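The Open-Faced Lunch, and Why We Can't Stop Making It

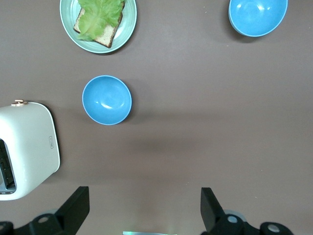 FROM THE KITCHEN TABLE

March 22, 2021

By Zulema Núñez

I have eaten toast with something on it for lunch every day for 18 days running, and I am not tired of it yet! It began with the end of a loaf and a head of green leaf lettuce that needed using, and now my whole household has opinions about crusts. So this month's item is for anyone who is eating at home more than they used to and has run out of ideas by noon.

Let's start with the bread, which matters more than anything you put on it. Open-faced means one slice has to do the work of two, and a soft sandwich loaf will fold in half on the way to your mouth. I like a plain white or light country loaf from Goodwin Bakery on the Kercombe road (ask for it unsliced if you're there before they run the machine), cut a bit thicker than you would for breakfast. Day-old is better than fresh. Two-day-old is fine too.

Toast it until the crust has gone properly brown and the middle is still pale. On my toaster that's a 3, and on my sister's it's a 5, so the numbers on the dial mean very little and you will have to get to know your own. Then let the slice stand up against something for a minute before you dress it. Lay it flat on a plate straight away and the steam goes back into the bottom, and there goes your crunch.

Now the lettuce! I used to think of it as filler, the thing you peel off a bad burger, and I take it all back. A big ruffled leaf on hot toast is wonderful – cool and a little bitter, with all those crinkles to catch whatever you drizzle over it. Wash it in the morning, roll it up in a clean dish towel and put it back in the fridge. By lunchtime it will be dry and crisp. I leave the leaf whole and let it hang over the side of the bread. You can trim it, but I think it looks generous that way.

What goes with it depends on the day. Mashed white beans with lemon and black pepper, spread on the toast before the leaf goes down, is the one I make most. Cream cheese with chopped chives is a close second. A soft-boiled egg is lovely and very messy. My neighbor swears by butter, a thin layer of mustard and nothing else, and I have come around to it on days when there's soup.

Which brings me to the bowls. I've become a real believer in putting a couple of small bowls on the table next to the plate, even when lunch is only one slice of toast. Light blue ones with a pale green plate look like spring to me, and I'll take all the spring I can get in March. One can hold soup or a few olives, and the other is for seconds on the lettuce or for cut-up fruit. It slows you down, in a good way. You sit, you pass things, you have a bit of this and a bit of that, and lunch stretches out past the four minutes it takes to eat over the sink.

The other half of this is having the toaster on the table. My grandmother did it every Sunday supper and I had forgotten all about it until last October, when we lost the use of half our counter to a leaking pipe. The toaster moved over to the table and everybody was happier. The second slice gets made while you're eating the first, so it's always hot, and no one has to keep getting up. Keep the cord on the wall side and empty the crumb tray more often than you think you need to.

A few of you wrote in after the last issue to ask about dressing. Mine is olive oil, lemon juice, salt and a small spoonful of honey, shaken in a jar. It keeps for several days in the fridge and goes cloudy when it's cold, so take it out when you start the toast and give it another shake.

If you have a topping you love, send it to me at the newsletter desk and I'll try it. I'm especially hoping for ideas with radishes – I planted far too many, and they'll be ready before the next issue goes out.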